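The Box I Keep Moving

Sep 21, 2023

When I left Atville I packed 70 books, the good knives, and a box marked MISC. The books are on a shelf. The knives are in a drawer. MISC is in the hall closet, sealed with the same tape I put on it, and this is its fourth closet.
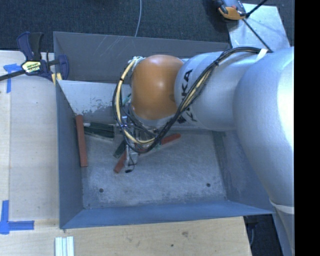
I know roughly what's in there, the way you know roughly what's in the Constitution. Chargers for phones I no longer own. A tin of foreign coins adding up to maybe a sandwich. The manual for a Batby bread maker, which I kept when I gave away the bread maker, so somewhere out there a stranger is guessing at the rye setting.

My friend Nuala Ní Bhriain moved here from Galway with two suitcases and thinks the whole thing is a disease. Her rule is that if you haven't opened a box in a year, you carry it to the curb without looking. I asked her what if there's something important in it. She asked me to name one thing. I said "papers." She asked which papers. I changed the subject to her suitcases.

The last move cost me $587, billed by the hour, and I did the math on what share of that went to MISC. I won't print the answer. The movers were very polite about it. One of them read the label out loud, looked at me, and put it in the truck next to the lamp I also don't like.

So last weekend I cut the tape. I gave myself the afternoon and made a pot of coffee. The coin tin was right on top. Under it was a stack of birthday cards from people I had to think about, and then a set of keys on an Imero ring from the apartment on Lo Street. I was supposed to give those back. They kept part of my deposit over those keys, and I wrote a pretty stiff letter saying I had returned them.

I sat on the floor with the keys for a while. Then I read all the cards, threw out one charger, and found I didn't feel like going any further down.

There's fresh tape on it now. I crossed out MISC and wrote PAPERS, mostly for Nuala. The lease is up in December and the rent is going up with it, so I should probably start saving boxes.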